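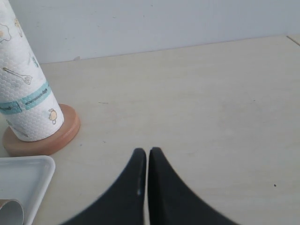

Paper towel roll on its round wooden base, with the gripper over the open tabletop. Kitchen chores series, Helero Household Tasks Gallery.

Can a Machine Do the Chores Yet?

The Helero Household Tasks Gallery presents work from the chores program carried out at the Matodcombe site. The program studies ordinary jobs of the kind done every day in homes, small kitchens and shops, and asks which of them a robot arm can be trusted to complete without help. The gallery is intended for visitors, teachers and members of the trade who have asked to see the work itself in addition to the published summaries. Text is by Wubit Chala, with task notes by Rasha Qaisi. The page was last revised on 28th August.

The short answer to the question in the title is that some chores are within reach under fixed conditions, and very few are within reach in a kitchen the machine has not met before. The notes that follow set out the position for the task shown and for the related tasks in the same series.

About the task

Paper towels were selected early in the program. They are found in nearly every kitchen and behind many shop counters, and the job of handling them contains several smaller jobs that people do not usually separate. A roll may need to be moved from one side of a counter to the other. A sheet may need to be torn off. An empty tube may need to be taken away and a new roll put in its place. Each of these is scored on its own sheet at Matodcombe, and a good result on one is not carried over to another.

The roll in the picture has a printed pattern, with small kitchen drawings and a teal-blue band of lettering running diagonally around it. Printed rolls and plain white rolls are both used in the series. A plain roll against a plain wall gives a vision system little to work with, and the staff consider both kinds necessary for a fair result.

Moving the roll

Moving a roll on a stand is the simplest of the tasks. The arm may take hold of the roll or of the stand, and the scoring sheet accepts either, provided that the roll remains upright and the paper is not crushed. Marks are deducted for dents in the paper. The program regards this task as suitable for unattended trials on a clear counter. It does not yet regard it as suitable for a crowded one.

Tearing a sheet

Tearing remains difficult. A person steadies the roll with one hand and pulls with the other, and adjusts the pull without thinking about it. An arm working alone has no second hand. Two methods are under study: a quick pull against the weight of the stand, and a slow pull along the line of perforations. The quick pull tends to bring away more sheets than were wanted. The slow pull tends to turn the roll and unwind it. Ms. Qaisi's note on the most recent round reads: "Acceptable on a heavy stand. Not acceptable on a light one. Repeat in October with both."

Changing the roll

Changing the roll is scored in five steps, beginning with lifting off the old tube and ending with the new roll seated on its stand. The step most often failed is finding the loose edge of the first sheet on a new roll, which is commonly glued down. Visitors who have done this at home will know that it is not always easy for people. The program does not expect to offer this task for demonstration in the coming season.

Wiping the counter

Wiping belongs to the same family and is often requested by visitors. An arm that has been given a folded towel can cover a counter evenly, and on large flat surfaces the coverage compares well with that of a person in a hurry. Judging whether the counter is clean is a separate matter. Small specks and faint smudges on a pale top are hard to tell apart from the pattern of the surface, and an arm may pass over a mark several times or stop before reaching it. Separate scores are kept for coverage and for cleanliness, and readers of the summaries are asked to note which of the two is being quoted.

Shop-floor tasks

A parallel series is carried out with two retail partners, Lillitz and Haddad. It covers facing shelves, restocking paper goods and clearing packing material from the sales floor. Shop tasks have the advantage of known products in known places. They have the disadvantage of customers, who move the products. Results from this series are held in a separate gallery, which will open when the partners have approved the material.

How results are recorded

A task is listed as ready only when it has been completed in nine consecutive trials without a person stepping in. The items may be shifted between trials, and the person setting out the items is not the person scoring. Partial success is recorded in words and is not converted into a number. Across the household and shop series the archive holds some 2000 trial records, including those that were stopped early. Stopped trials are kept with the rest and are open to visiting researchers on written request.

Use of the gallery

Teachers may show this page in class without asking for permission. Printed copies should carry the name of the gallery and the revision date. Requests for larger prints, and for talks on the household series, should be addressed to Wubit Chala at the Matodcombe office. Questions on scoring should be addressed to Rasha Qaisi.

Related pages
Household series: task list
Scoring sheets and definitions
Visiting Matodcombe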